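Toy Library FAQ - Nelton

How do I join?

Fill in the form at the front desk or download it from the Members page. Bring one proof of address from the last three months. Membership runs for a year from the day you sign up and covers everyone living at the same address. You can borrow toys on the same visit.

Do I have to live in Nelton?

No. Anyone in Nelton, McKinnon or the villages between can join at the standard rate. People from further away can join too but cannot use the delivery round.

How many toys can I take out?

Up to four items at a time, for three weeks. A boxed set counts as one item. Ride-on toys and play kitchens count as two because of the storage space they free up and then need again.

Can I see what you have before I visit?

Yes. The catalogue lists 2,609 items, of which 2,483 can go home with you. The rest stay on the premises for play sessions. The online list is updated each evening after closing, so something returned that afternoon may still show as out.

Can I reserve something?

Reservations are free for members. We hold an item for five opening days after we email you. If you can't make it, reply to the email and we will pass it on to the next family.

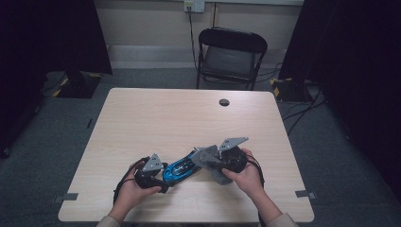

Toy vehicles are the most borrowed group after jigsaws, and there is often a queue for the larger ones in December. Put your reservation in by the end of October if you want one over the holidays.

Are the toys cleaned?

Hard plastic and wooden toys are wiped down with a child-safe cleaner after every loan. Fabric items are machine washed. Please don't put anything in your own dishwasher - it warps wheels and lifts stickers.

What if a piece goes missing or something breaks?

Tell us when you bring it back. We don't charge for ordinary wear. Lost pieces are charged at cost if the toy can't be used without them, up to a limit of £18 per item. If the piece turns up later, bring it in and we'll refund you.

Can childminders and nurseries join?

Yes, on a group membership. This allows ten items for six weeks. Bring your registration number when you apply.

Do you take donations?

We take clean, complete toys with a visible safety mark. We can't take soft toys, car seats or anything that runs off the mains. Please ask first if it won't fit in a carrier bag.

How do I renew?

Log in to your Ruvevent account and choose Renew, or ask at the desk. Loans already out are not affected if you renew before the expiry date.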